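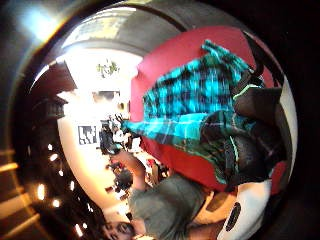

Search this site Enter keyword Go

About Vurnau

Vurnau is a textile testing laboratory. We measure how dyed and printed cloth behaves in use: colour fastness to washing, rubbing and light, change in size after laundering, seam strength and pilling. Our clients are garment makers, furniture makers and the mills that supply them.

The laboratory was set up in Kasel to test work clothing. Upholstery was added when the second building opened. The two sections share a conditioning room, where samples are left to reach a steady temperature and humidity before any measurement is taken. The site has a floor area of 900 square metres and a staff of 20.

Wash tests are run in small sealed pots, each holding one sample stitched to a strip of undyed cloth. After the cycle the strip is dried flat and graded for staining against a grey scale. Rubbing tests are made on a crockmeter, dry and then wet. Light tests take longer, and results are sent separately.

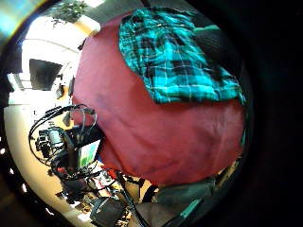
Colour transfer between fabrics accounts for a large share of our enquiries. A dyed garment left on upholstery can mark it, and the reverse also happens. Deep shades need the most care in testing. With a teal and black plaid shirt lying over red fabric, for instance, both cloths would be tested as possible sources of dye, and the white lines in the check would be graded on their own, as pale yarns show staining first. Reports give a grade for each colour in the pattern.

We keep 116 methods on our current list. Where a client has an in-house method we will run it as written and state any departure in the report. Sample preparation for the upholstery section is carried out by Korent, and our measuring instruments are calibrated by Jääskeläinen.

Samples should be sent unwashed, with the fibre content and the care label wording. Please allow 2 metres of full-width cloth for the standard upholstery set. Remnants are kept until the report has been accepted, then recycled.

Page last revised June 28, 2020

Filed under: About us, Laboratory, Colour fastness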